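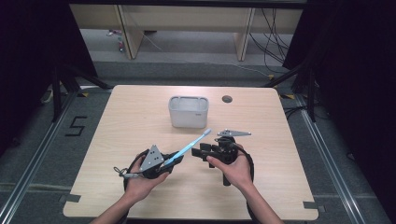 The Divided Bin

Search this site Search Go

Print this page | E-mail this story

The manual from Cimeck said the white bin would change how a household thought about its bathroom. I doubted that. It was a plastic box with a divider in it, and I had paid 45 dollars for it.

"One side for what you use, one side for what you don't," my sister read aloud over the phone. She had bought hers in Flastside and claimed it saved her 20 minutes every morning.

"Doing what?"

"Looking for things."

I had never spent 20 minutes looking for a toothbrush. I owned one. It was light blue, and it lived wherever I had last put it down, an arrangement that had worked for nearly 50 years.

Still, I set the bin on the pale table, back near the middle, and picked a side. The brush went in. It leaned against the divider and slid down. I took it out and tried the other side, where it leaned and slid down the same way.

"Well?" she said.

"It's in a box."

"And how does that feel?"

I looked at the thing. The manual had a page on feelings, I remembered, right after the page on rinsing. I turned to it and found a chart.

"It says I should feel lighter by evening," I said.

"Give it until evening, then."

I gave it until four – that seemed generous – and went to find the receipt. I had put it somewhere sensible. By six I was still looking.

Last updated: November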